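About Flavden

Flavden is a local politics site for Britden and the townships on its north side. We read the agendas, sit through the meetings, pull the budget documents, and then write up what happened in words you can follow over breakfast. We love this stuff! If you have ever wondered why your street got repaved and the next one over didn't, or who decided the bus should stop running at seven, you are exactly the reader we had in mind.

How we got started

Leena Nurmi went to a zoning hearing about a drainage ditch behind her house. The hearing ran four hours, the ditch came up in the last ten minutes, and by then she had watched the board approve a parking variance, table a sign ordinance, and argue over who was supposed to have read the traffic study. She typed up her notes that night and emailed them to her neighbors. They forwarded them. By the next month people she had never met were writing to ask what happened with the sign ordinance (it got tabled again).

Joni Seppälä was one of those people. He had spent years as a legislative aide and knew how to read a bond prospectus, and he offered to help with the money side. The emails turned into a website that June, and the website has been growing ever since. 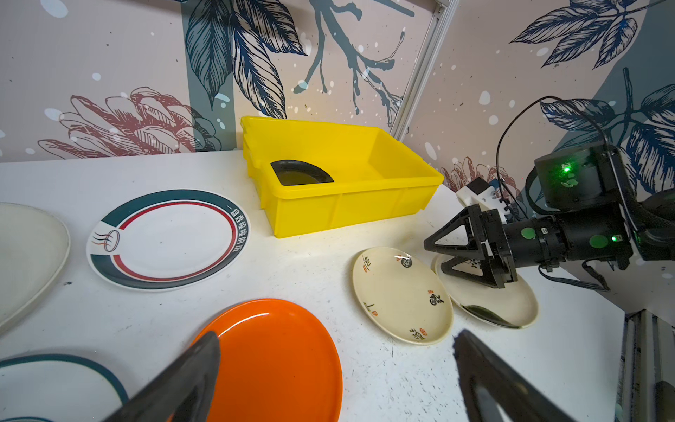

A yellow bin and a black plate, with botanical panels behind.

What we cover

City council, county commission, school board, planning and zoning, the water district, and the transit authority. We also follow our state legislators when they are home and when they are at the capitol, and we keep a running record of how each of them votes on bills that touch Britden. That record now holds 1,269 votes, and you can search it by name, by bill, or by topic. It is the most used page on the site, and we're very proud of it.

Elections get the full treatment. For every local race we send the same written questions to every candidate and print the answers as they come in, typos and all. When a candidate doesn't answer, we say so and leave the space open until election day. We have had people fill theirs in at eleven the night before, and we were up to post it.

The Kuvstead interchange has its own section. If you're new here, it's the proposed highway ramp that has been "two years away" for a very long time, and we have been through every version of the plan. The current one runs to 498 pages.
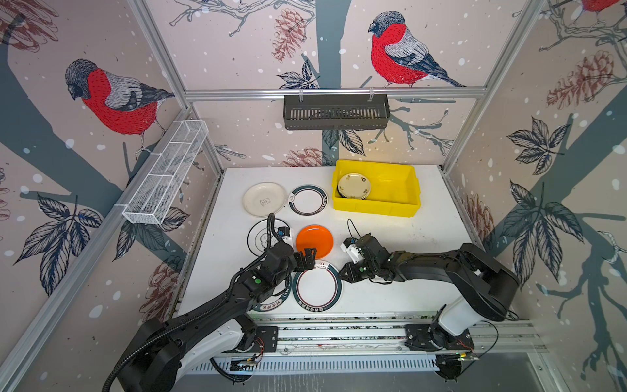

We put our notes on it online chapter by chapter, along with the cost tables and the comment letters, so you can check our reading against the original. Plenty of readers have done that. One caught us mixing up the two frontage roads, and the correction is still at the top of the page where it belongs.

Where we stand

We have opinions and we print them, on pages marked Opinion. Joni thinks the interchange is a waste of money. Saimi Vuorinen thinks the east side has waited long enough for it. They have gone back and forth in print for months and still share a ride to council meetings. Our news pages are kept separate, and Ritva Kuusisto, who edits them, will cut a loaded adjective without mercy.

Flavden doesn't endorse candidates. We don't take money from campaigns, parties, or anyone with a bid in front of a body we cover. 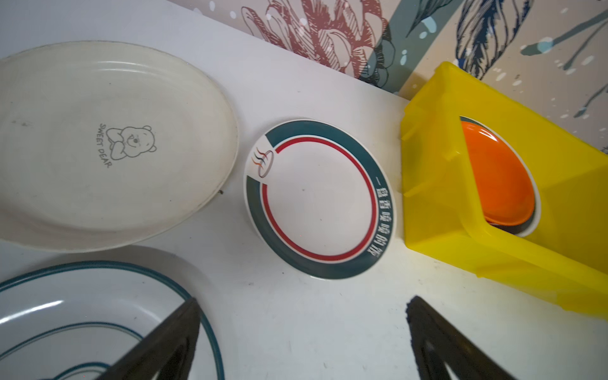

Plates and a yellow tray on a white tabletop.

Who we are

Leena Nurmi, founder and publisher. Covers planning and zoning, still.

Joni Seppälä, budgets and bonds. Send him your property tax questions. He enjoys them!

Ritva Kuusisto, news editor. Came to us from a daily paper, where she covered the statehouse.

Saimi Vuorinen, schools and transit. Also writes our Friday-style roundup of small agenda items, which goes out whenever there are enough of them.

Hanne Miettinen, data and the vote record. Built the search tool and answers the mail when it breaks.

We also print work from readers. If you went to a meeting we missed, write it up and send it over. You don't need any experience, and Ritva will work through the edits with you.

How we pay for it

Members, mostly. Everything on the site is free to read, and members chip in what they like by the month or the year. We also run a small grant fund called Pap, which covers public records fees. It pays up to 100 dollars per request for any Britden resident who wants documents from a local office, on the condition that the documents get shared with everyone afterward. Some of our best stories began with somebody's Pap request, including the one on the water district's unread meters. 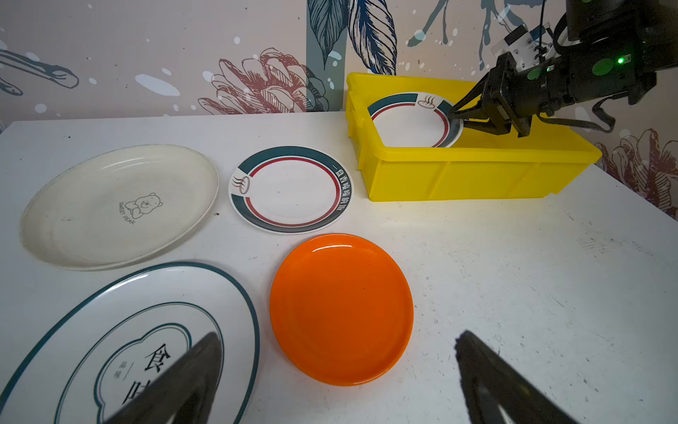 Get in touch

Tips, corrections, and complaints all go to the same inbox, and one of us reads every message. Tell us which meeting or which page you're writing about and we'll get back to you faster. If you have documents to share, please send the whole file, cover sheet included.

You can also find two of us in the back row at most council meetings. Come say hello!

Page last updated 2026-10-02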